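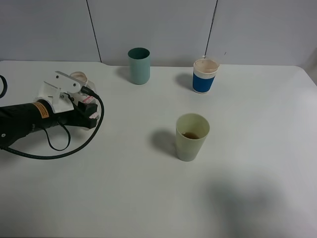

A white table, and a cup with a blue band.

Home | Opinion | Letters | Columns | Archive
Filed under: Opinion, Everyday Life
Print this | E-mail this to a friend

In praise of staying at the table

By Kumudini Marikar
January 2024

My aunt Menaka Munasinghe could make a cup of tea last an entire afternoon. She would drink half of it while it was hot, and then the other half would sit by her elbow while she told you about her neighbor's roof, and her neighbor's daughter, and a bus trip she had taken in 1970-something with a woman who sang the whole way. If you reached over to clear the cup she would put her hand on top of it. She wasn't finished, and you weren't either.

I have been thinking about her because my family has become very fast at dinner. I timed us one night this past April, which I admit is a mean thing to do to people you love, and from the first fork to the first chair scraping back we took 6 minutes. The food had taken me most of an hour. Everybody said it was good, and I believe them, and then they were gone up the stairs and I was sitting there with the rice.

Now, I know the arguments. People are tired. There is homework, and there is the early shift, and there is always a phone buzzing somewhere. My friend Mahfuz Saha, who works nights and has raised three boys, told me I was being sentimental and that plenty of families he knew would be glad to get six minutes together. He's right about that, and I don't want to scold anybody who is eating over the sink before a second job. I have done it myself, for years at a stretch.

But a good many of us do have the time, and we spend it in other rooms. The things I know about my own parents I learned after the plates were empty. Nobody in our house ever sat down for a serious talk. My father told us he had once been engaged to somebody else while he was picking at the last of the green beans (my mother already knew, thank goodness, and only asked him to pass the salt). You can't schedule a thing like that. It comes up when there's nothing left to do and people are too comfortable to get up.

So we have a rule now, and I'll tell you plainly that it was not popular. When we finish eating we stay put until the tea is gone. The children get cocoa if they want it. We let the dishes wait, and I've had to train myself on that point more than anyone, being the sort of person who starts stacking while others are chewing. The first week was awful. My youngest stared at the clock and my husband told us about gutters.

By the third week somebody had started an argument over whether a raccoon could be taught to use a door, and it went on so long I had to put the kettle on again. I heard about a teacher I had never heard of before, and about a friendship that was going badly. I didn't give any advice, though it nearly killed me.

Try it at your house, if you can spare the evening. Make the tea too hot to drink right away. My aunt always did.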